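Embedded Linux in Vehicles: Handout for Unit 3
Reading Data from the Vehicle Network

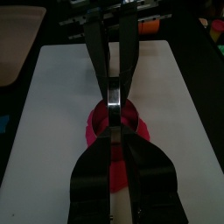
Unit 2 dealt with choosing a small single-board computer and installing a minimal Linux system on it. This unit covers the connection between that computer and the vehicle itself. Students should have a working installation before the laboratory session. Those who do not should speak with Kevin Espinoza during office hours.

3.1 The CAN bus

Most passenger cars built in recent decades carry one or more Controller Area Network (CAN) buses. A CAN bus is a shared pair of wires to which the engine controller, the brake controller, the instrument cluster and other units are attached. Any unit may send a message, and every unit on the same bus receives it. Messages carry no destination address. Each one carries an identifier, which indicates what the data means and also sets its priority. Where two units begin sending at the same moment, the message with the lower identifier continues and the other unit waits.

A classic CAN frame holds up to eight bytes of data. Speed, engine temperature and pedal position are commonly packed together into a single frame, and the layout is chosen by the manufacturer. Published layouts are rare. Much of the work in a hobby or research project consists of finding out which bytes change when a window is lowered or a door is opened.

3.2 SocketCAN

The Linux kernel treats a CAN interface as a network device. Once the driver has loaded, the interface appears under a name such as can0 and is brought up with the ip command. The bit rate must match that of the bus. A wrong setting produces errors and may disturb other units, so the listen-only option is required for all first connections in this course.

The can-utils package supplies the programs used in the laboratory. candump prints frames as they arrive. cansniffer shows only the values that are changing. cansend transmits a single frame and is to be used on the bench network only. Students working at home can load the vcan module, which creates a virtual interface and needs no hardware at all.

3.3 Diagnostic requests

Passive listening is not the only method. The diagnostic connector also accepts standard requests. A tester sends a service number and a parameter number, and the responsible unit replies. Engine speed is returned as a 16-bit value in quarter revolutions per minute; the two bytes are combined and the result is divided by four. Students frequently reverse the byte order. The high byte comes first.

3.4 Power

A vehicle supply is electrically noisy. Voltage falls sharply while the engine is being started, and a board powered directly from it may reset or damage its file system. The Wekero bench kit includes a regulator with a hold-up capacitor. The root file system should be mounted read-only, with logs written to a separate partition.

3.5 Laboratory exercise

The exercise takes place in the Vedville laboratory. Each pair will receive a bench network and a recorded log named bashir.log.

Bring up the interface in listen-only mode and record 1000 frames with candump. Identify the frame that carries the throttle position. State the byte or bytes involved and the scaling used. Write a short program, in C or Python, that opens a raw CAN socket, filters for that frame and prints the position as a percentage. Then replay bashir.log on a virtual interface and confirm that the program runs on it without changes.

Reports should be no longer than 2 pages, excluding source code. Work is to be submitted to Folasade Nwachukwu before the November review. Late reports require the prior written approval of Hartmut Stüber.

3.6 Safety and conduct

No student may connect equipment to a vehicle that is in motion or on a public road. Transmission on a live vehicle bus is prohibited unless a member of the teaching staff is present.

Reading for Unit 4: the kernel documentation on SocketCAN, sections on raw sockets and receive filters, and the course notes by Hadiza Tamuno on logging and time stamps.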